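Chapter 4
Counting What a Bag Costs

Stores like reusable bags. They cost little, they carry a logo, and they let a company put a green claim on its front door. Whether they do any good is a harder question, and most of the answers in print come from people who sell bags or people who want them banned.

Take the grocery chain Skurnen, which told shoppers that its tote "replaces 3,000 plastic bags." The number appeared on posters and then in the newspapers, and reporters repeated it without asking where it came from. It came from the supplier, Stamico, which had multiplied the number of trips a sturdy bag might survive by the number of thin bags a large family might use per trip. Both figures were guesses, and both were generous. 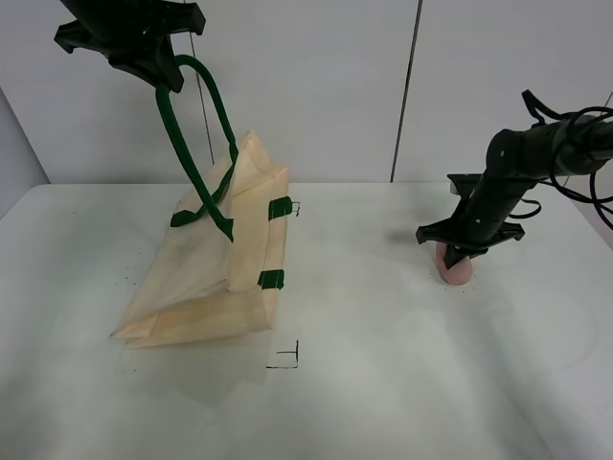 A claim of this kind has a hidden comparison inside it. Replaces 3,000 bags used by whom, and over how long? If a shopper owns 30 totes and uses 2 of them, the other 28 still had to be made and shipped. Raffaele Russo, who reviewed the claim for the city of Zastov, asked Skurnen how often its customers brought a tote back to the store. The company had never checked. It knew how many it had sold.

We will meet this gap often. Sales are easy to record and use is not, so sales get reported as if they were use. The Valentini survey, which takes up most of the next section, tried to close the gap by asking people to keep a diary each February. It has problems of its own, beginning with who agrees to keep a diary about shopping bags.

Before reading on, write down how many reusable bags you own and how many you used last week. Keep the paper. You will need both numbers for the first problem set.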